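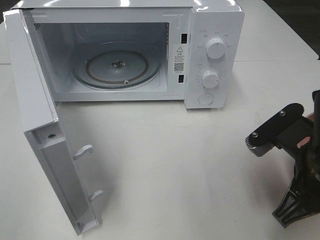 Your planner should know how old its facts are

By Meenakshi Thomas
June 18, 2024

Most of the robot software I have worked on stores a door as a yes or a no. Open is true, or open is false. Somewhere in the code there is a function that sets the value and a dozen others that read it, and none of the dozen asks when it was set or what set it. I think this is the wrong way to build a planner for household tasks, and I think the fix is small enough that there is little excuse for leaving it.

The microwave is a good case to argue from. It has a door that swings out to the side and front, two knobs, a release button and a turntable. With the door shut, the machine is close to a plain box and almost any planner can deal with it. With the door fully open there is a long slab standing out over the table, in space that was free before the button was pressed. The arm now has to go round it, and the cavity, which used to be a solid block in the collision model, is somewhere the arm is allowed to be.

So one change of value alters two parts of the geometry at once. If the value is wrong, the planner is wrong in both places.

Where the yes or no comes from

At Irkside, where I worked on this with Facundo Lucero and Aidan Mulcahy, we used a task planner called Jondden. It is decent software and I would use it again. Each skill declares what must be true before it starts and what will be true after it ends. The skill that opens the door declares that the door will be open. When the skill returns without an error, Jondden writes that into its world model, and the next skill begins.

Look at what has happened there. No camera has been asked anything. The planner has taken a prediction and filed it as an observation. A door that has come off its latch and moved a little way will be stored as open, and a door that has been pushed half shut by the back of the wrist will still be stored as open later on, as no skill ever declared that it might close a door by accident.

The usual answer is to add a check. Run the door detector after the opening skill, and fail if the detector disagrees. We did that, and it helped. Then we needed a check before reaching inside, and another after placing a dish, and one more before closing. Each was written by a different person and each had its own threshold. Facundo counted nothing, but he did read through all of it over an afternoon and came back in a bad mood. Two of the checks could not both pass for certain door angles, and the planner would go back and forth between opening and reaching until someone stopped it.

Checks scattered about like that are a sign that the information is being kept in the wrong form. The people adding them all wanted to know the same thing: can I still trust this?

What I would store

For every fact in the world model, I want four fields. The value, the source, the time it was last seen, and the things that could have changed it in the meantime. For a door the value should be an angle with a spread on it. The source is either a sensor or a prediction, and the two should never be written with the same call. The time is a timestamp. The last field is the one people argue with me about, and it is the one I would keep if I were only allowed to add one.

It works like this. When the arm passes through a region near an object, every fact about that object gets marked as disturbed. It isn't thrown away. The value is still the best guess available. But a skill which needs that fact to be fresh will see the mark, and can ask for another look before it starts.

The planner can then treat looking as an action with a cost, next to reaching and grasping. If the arm is about to move on the far side of the table, a stale door angle does not matter and no time should be spent on it. If the arm is about to go through the opening, it matters a great deal.

Which camera to ask

The source field also has to say which camera. A fixed view and a wrist view fail in different ways, and a planner that blends them into one confident answer throws away the useful part.

A fixed camera looking down on a fully open door gives you the hinge, the slab and the cavity together. It will lose parts of that when the arm leans across. A camera on the wrist goes wherever the arm goes and gives a close view of whatever the fingers are pointing at, and it has nothing to say about the rest.
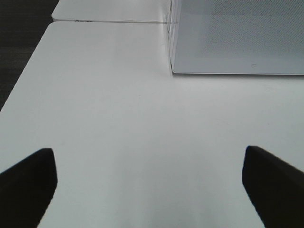
Wrist view over bare table: two fingertips, the long edge on the left, a large grey box further back on the right.

A wrist frame of this sort is very good evidence for a few things. The surface between the fingertips and the box is clear. There is nothing between the fingers. The table stops on the left, and the floor past it is dark enough that an edge detector should have an easy time. I would let the planner write all of those down as seen.

I would not let it write down anything about the parts of the box that run out of view at the top and right. Our perception node did exactly that. It fitted a full cuboid to whatever part of an object it could see, gave the hidden faces the same confidence as the visible ones, and sent the lot to the planner. Aidan's change was to publish only the faces with pixels behind them and leave the rest as unknown. The patch was short. The discussion about it was long, mainly because several motion plans that used to succeed now came back with no solution.

My view is that they should have come back with no solution the first time. Those plans went through space that no camera had looked at.

The objections

Kumaresan Lobo, who looks after the planner at Gowda and has put up with me on this subject for a long time, makes the best case against. He says that a fact with four fields is four times as much to get wrong, and that engineers will ignore the fields they don't need. He is right about the second part. On our first attempt, most skills simply asked for the value and dropped everything else, and we were back where we started with a larger message type.

What fixed it was making the plain read impossible. You cannot ask for the door angle any more. You ask for the door angle no older than a given age, undisturbed, from a sensor, and you get either an answer or a refusal. A skill author who truly does not care can write that down, and the reviewer can see it.

The other objection is speed. Extra looks take time, and a planner that treats unseen space as unknown has more to search. We ran 1,000 planning queries from old logs through both versions, and the new one took roughly 5 per cent longer at the median. The slow tail was worse than I would like. Thenmozhi Pinto has moved part of the disturbance marking into Zesness, our collision library, where the swept volume of the arm has already been worked out and does not need computing twice. She expects that to bring the tail down. I have no numbers from it yet, and it won't be merged before September.

There is also a complaint I hear from people who train end-to-end policies, that a hand-built world model is old-fashioned and that a network with enough data will learn when to look again. Perhaps it will. Even so, somebody will have to work out why an arm touched a door, and they will want to know what the system believed at that moment and what the belief rested on. If the software never kept that, they will be guessing from video.

I would start with the write calls. Go through the code, find every place where a skill's predicted result is stored as though it had been measured, and give it a different name. That can be done in a week without touching the planner at all.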